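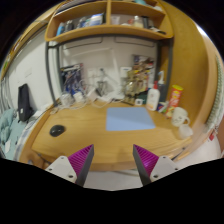

Budgets for a first robot usually start at the wrong end, with the arm. Graciela Garrido of Tullex starts hers with the job. Hers is desk tidying, and she loves how much of the cost hides in it! A mug, a pump bottle and a computer mouse sharing one desk all want a different grip, so she prices the fingers first, then spare pads - 432 pounds set aside for those alone.

Next comes a trial with one object, repeated until the fingers are settled. A mouse is a lovely choice, smooth and rounded.
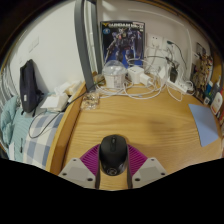
What to put on the list

Fingers, mounts, screws and pads go on one line, the arm on another. Garrido keeps 2113 pounds back for changes after the trial, and I'd copy her. 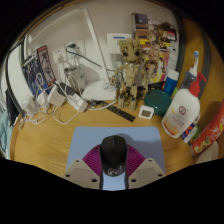 She also books five days of staff time, which small firms often leave out altogether. Ask three suppliers for delivery dates before you sign anything.

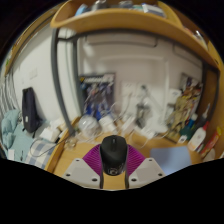
Joaquín Gaete would go further and hold off ordering the arm until the second trial is done, even if that pushes the spending past April.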